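4.2 Open-day demonstration

The simulated arm was shown to visitors at the Halska open day in March. Each run began from a rest pose, with the gripper open and no object between its fingers (Figure 3).

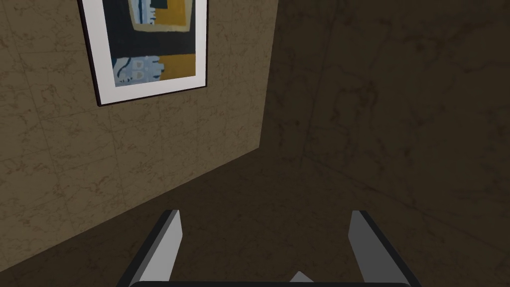

Visitors chose the start pose from a list of 200 – the same list used in Section 3. 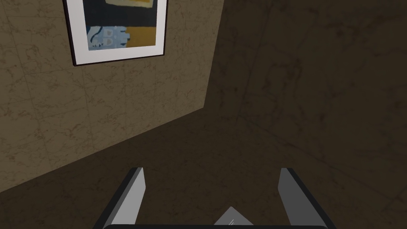

Control ran on Ondow without changes. The scene also held a bottle lying on its side.

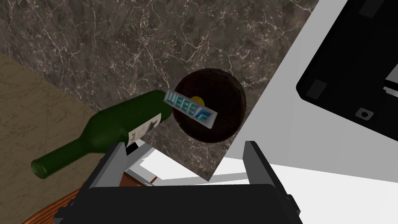

Why was the list kept fixed? A fixed list lets the open-day runs be compared with the lab runs.

Figure 3. Wrist views from the demonstration.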